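Gripper Trials, Kitchen Set

Nimance sent us two gripper models in January and we ran both in the Stesell simulator before anyone was allowed to spend money. Same arm, same counter, 200 picks each. The kitchen changes a little with every seed, and the bread has been in all of them. It is now our most senior test object. 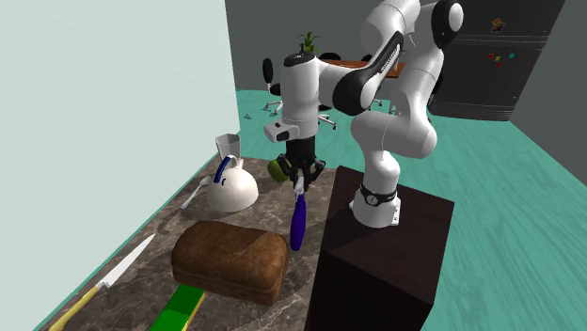 Seed 1361, two-finger gripper, blue-handled utensil held over the marble. The loaf supervises.

Thin handles were where the two models parted ways. The Nondia controller likes to close at 65 percent force, a fine setting for a kettle and a rude one for a spoon. We turned it down and the spoon runs got duller, to general relief.

Next gallery: the Szabó wrist camera, same kitchen, new lighting, and a lot of arguing over what counts as a lime.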